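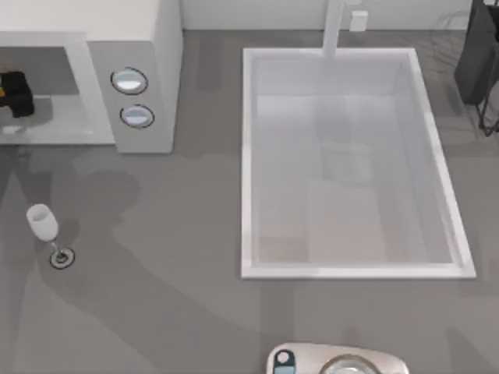

Overhead view of the Liltport kitchen counter in simulation, with a wine glass on its side.

Newsletter > Standards and Practice > Simulation
August 9, 2020
4 min read

Revised reporting rules for simulated kitchen tasks

Version 2 of the Liltport reporting rules for simulated household manipulation is now in force for all groups that submit results to the shared table. The text was edited by Delphine Lyons and Barrett Holloway. Most of the changes concern how an episode is started, how it is scored, and what has to be kept afterward.

Start states. Each submission must list the start pose of every loose object, including any object lying on its side. Version 1 allowed the phrase "random placement" with no further detail, and two groups read it differently. Wimik sampled positions only, with every glass upright. Mbeki sampled full orientation. Their success rates could not be compared, and both sets have been moved to the archive table. A tipped glass is a permitted start state under version 2, but it must be declared as such and reported in its own row.

A glass that falls during an episode is a separate case. It is logged as a disturbance with the simulation step at which its tilt first passed 30 degrees. Restoring it to upright does not remove the entry.

Fixed items. The sink, faucet and dish rack are to be treated as fixed bodies unless the task says otherwise. Contact between a gripper finger and any of them must be logged, including brief contact on approach. 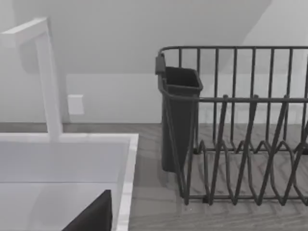
Clearance is measured from the nearest point of the finger to the nearest point of the collision mesh. The visual mesh is not to be used. This matters most for wire racks, where a coarse mesh can close the gaps between rods and make a valid plate slot unreachable. Groups that simplify the rack mesh must say so and attach the simplified file.

Number of episodes. The minimum is 200 per task, up from 59. Tasks with two arms in the workspace require 500. Seeds are to be published with the results. A run that stops on a solver error counts as a failure and may not be replaced with a new seed.

Camera views. At least one overhead view and one close view must be stored for each failed episode. Shadows may be left on or switched off, but the setting has to be the same for training and test, or the difference has to be stated.

Ross Aitken of Flekis asked whether results under version 1 can be carried over. They can, if the start poses were saved and the episode count meets the new minimum. Otherwise the task has to be run again. Requests for exceptions go to Xiomara Brannigan and will be answered in writing.

The next revision is planned for December. It will cover articulated parts, mainly microwave doors and faucet handles, for which there is no agreed scoring at present.

Recent items
Logging contact force in simulation: units and sample rate
Naming conventions for object meshes
Mortimer Thibodeaux on repeat runs and seed lists
Version 1 archive table: what was moved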